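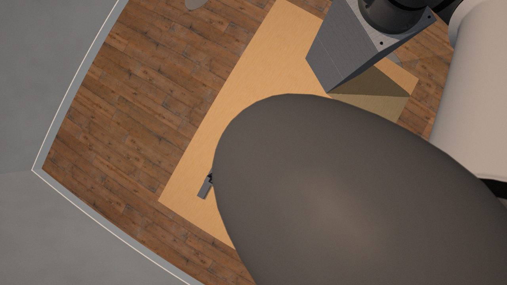
Home & Desk / Reviews

I've been meaning to write up the Skiltberg desk for ages, and since three of you asked after my last post, fine, let's do it. I bought mine in September, after my old secretary desk finally gave up on one leg (I'd been propping it with a cookbook, don't judge me). I paid 485 for it with my own money, and delivery was included as long as you didn't mind it being left in the lobby.

First off, the top. I went for the honey-colored one and I love it! It's warm without being orange, which was my big worry after the website photos. My living room gets a lot of late afternoon light and around five o'clock the whole thing sort of glows. The gray one looked a bit like a dentist's office to me, but my neighbor Yeshi Seyoum has it and hers looks great with her dark floors, so what do I know.

Putting it together took me most of an evening. The booklet is all drawings, and step seven shows the crossbar facing the wrong way. I did it the way it was drawn, then took it off and did it again while saying some things to it. If you have a second person, use them when you flip it over. It's heavy.

Now the grumbles. The corners are sharp. I've caught my hip on the front left one more times than I want to admit, and if you've got little kids running around at that height, I'd get the stick-on bumpers or pick something rounder, like the Plultham. The Plultham is nice, I tried it in the store, but it was 1000 and the drawer stuck.

There's also no cable hole. None! Mine all go off the back and down to a power strip I screwed to the underside, and it works okay, but for that price I'd have liked a little slot at least.

The finish has been better than I expected. I'm a messy tea drinker and I've left a few rings that wiped right off with a damp cloth. I did put 2 coats of Tanaletti furniture wax on it the first weekend, so I can't tell you how it would do bare. The wax smells like oranges for a day or so and then goes away. One small dent so far, from a stapler, my fault.

Wobble: hardly any. It moved a little when I typed fast, then I went back and tightened everything after a couple of weeks and it's been solid.

Would I buy it again? Yep. I'd measure the doorway first, though. Next up is the Chala lamp that several people keep telling me to try, and if anyone has a desk chair they like for short legs, please leave it in the comments!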